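Swapped the power connectors on our sensor boards this month, moving from the old barrel jack to a locking two-pin header from Gaketti. A few notes for anyone planning the same change.

The barrel jack was fine on the bench. In the field it worked loose whenever the cable got tugged, and the board would reset. We logged 17 resets in one week at the Stojanovska site.

The Gaketti header has a side latch and a keyed housing, so you can't plug it in backward. Pitch is a little wider than the Prandix part we looked at first. That helped with hand soldering.
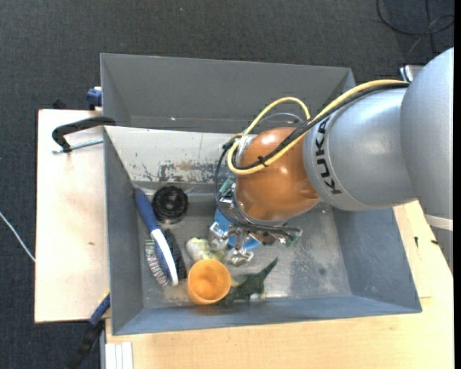
Crimping is the slow part. Buy the proper tool. I tried generic pliers on the first batch and threw out most of the contacts.

Ordered 800 contacts and 100 housings through Prutasa. Housings came in two days. Contacts were back-ordered until January, so check stock on both before you commit to a board layout.

Footprint warning: the drawing shows the part from the mating side. I read it as top view and had to flip pins 1 and 2 on the first revision.

81 boards converted so far. No resets logged on those yet. Will post the pull test numbers when I have them.

Dec 23, 2023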